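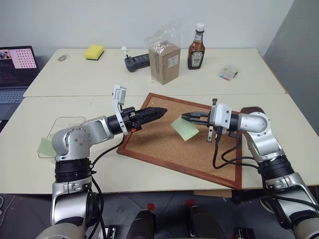
Looking after the Tiltivent two-arm cell: questions and answers

Last updated: April 4, 2022

Which jobs is the cell set up for?
Light table work, mostly paper and board. Picking up a square of green paper and holding it over the cork board is the usual check after any change to the arms.

Do the two grippers take the same fingers?
No. The left one has long, tapered, ridged fingers and the right one has two slim fingers. Spares are kept in separate drawers in the Musomstead store. Please put them back in the right one.

How often should the finger screws be checked?
Every 206 hours of running. Write the reading in the log and initial it. Victor Urio orders new screws when the box gets low.

The paper slips out of the right gripper. What should I do?
Wipe the fingers with a dry cloth and run the pick again. If it slips three times, lower the closing speed to 4 and tell Marlies Eder. Do not raise the grip force – it creases the paper and the next pick is worse.

What about the cables under the wrists?
Leave them enough slack for a full turn of the wrist. The left bundle was tied too short in January and pulled a plug out. Move each arm slowly by hand to both ends of its travel before you switch the drives on.

Does the wrist camera need setting again after cleaning?
Only if the bracket has moved. Run the dot grid routine and save the result under the Kulta folder.

Can I move the cork board?
Yes. It does not have to be square to the table, but the find-board step must be run again afterwards.

Who do I ask about a fault that is not listed?
Aurel Sima for the arms, Alina Matei for the software.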